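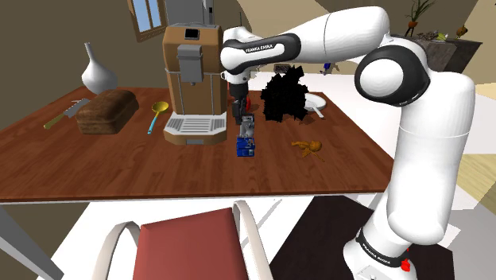

Last updated in December

By the editorial staff of Eno Quarterly

A Season on the Wall, a Season in the Drawer

Most households that own prints hang them once. The nail goes in, the picture goes up, and it stays there until the room is painted or the family moves. The Skirnine Print Study Room, which holds 3000 works on paper, follows a different practice and has begun recommending it to private owners. No sheet in its care is shown for more than 12 weeks at a time, and each returns to a closed drawer for a long rest afterward.

The reason is light. Paper yellows and inks fade under any light strong enough to see by, and the damage adds up over the years without reversing. Watercolors, colored pencil drawings and older color prints are the most easily harmed. Black printing ink on good cotton paper holds up far better, though the sheet beneath it may still darken. Ultraviolet glazing slows the process and is worth its cost. It does not stop it.

Rotation asks for some planning. The study room suggests that an owner begin by listing every work on paper in the house, including those in closets and folders, and noting which walls receive direct sun at any hour. Those walls are better given to paintings, textiles that can be spared, or a mirror. Interior hallways, often thought too dim for art, are among the best places for prints.

Standard sizes make the exchange easier. When several works share one outer mat size, a single frame can serve them all, and the owner needs to change only the mat and its contents. The study room's own lending collection, kept at its Salgado Street building, was rematted on this principle. It now circulates in 33 frames, all of the same plain maple profile. 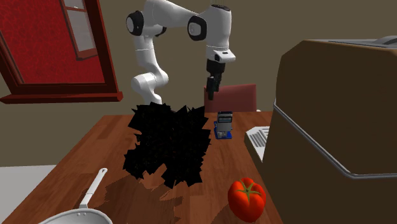

Sheets at rest need as much attention as sheets on view. They should lie flat, in a box or shallow drawer, with a leaf of acid-free tissue over each. Attics and basements are unsuitable, as both run to extremes of heat and damp over the year. A bedroom closet on an inside wall is usually sound, and the space under a guest bed will do if the box closes tightly. Rolled storage should be kept for works too large for any drawer – and even then the roll should be wide and loosely wrapped around a sturdy tube.

Handling causes more harm in private homes than storage does. Hands should be washed and fully dried. A sheet is lifted by two opposite corners, so that it hangs in a gentle curve, and it is never slid out from under another. Pressure-sensitive tape of any kind should be kept away from the work. Japanese paper hinges, applied with wheat starch paste along the top edge, can be removed later by a conservator without loss.

The Ino Frame Workshop, which prepares mats for the study room, advises leaving a gap of at least 2 millimeters between the paper and the glazing. Sheets pressed directly against glass may stick to it in humid weather, and separating them is work for a professional.

Owners who adopt the practice should write the date of each change in pencil on the back of the mat, never on the print itself. A small notebook kept in the drawer serves equally well. The study room supplies a blank record sheet at its front desk, along with a list of suppliers for tissue and storage boxes.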